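My bus pass ran out in February and I decided, in a fit of January-style optimism that had arrived a month late, that I'd walk to work instead. It's 7 stops. On the bus that's nothing, you barely get your book out. On foot it's a proper trek, and the first morning I turned up so pink in the face that I hid in the loos until my cheeks calmed down.

I did learn things though! I'd been going past Górecki, the bakery on the corner by the railway bridge, for years and had never once been in. They do a poppy seed roll that weighs the same as a small cat. I now have to leave the house earlier to allow for the queue, and I think I've put on more than I've walked off, but I've stopped worrying about that.

Then there were the shoes. My old trainers gave up in the second week (the left one just opened at the front, like a mouth) so I went to Oltar in the shopping centre and tried on practically everything they had. The ones I liked were far too expensive and the ones I could afford squeaked. I bought the squeaky ones. They still squeak. People on Suvard Road can hear me coming and move over, so I suppose they've paid for themselves.

Rain was the bit I'd dreaded most and it's been fine, mostly. I've got a big ugly coat with a hood and I've made my peace with it. Wind is worse. There's a stretch by the playing fields where it comes at you sideways and you end up walking like a crab, holding your hood on with one hand and your roll with the other.
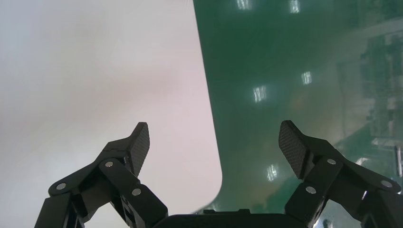
The walk home is a different thing altogether. I thought I'd hate it, being tired, but it's the part I look forward to now. I ring my mum, or I listen to half a podcast, and by the time I'm at the front door I've forgotten whatever was annoying me at four o'clock. On the bus I used to carry it all the way in with me and be grumpy over tea.

I've worked out that I can renew the pass at any point, and I keep saying I'll do it next week. We'll see what happens when it gets properly hot.

23 comments
300 shares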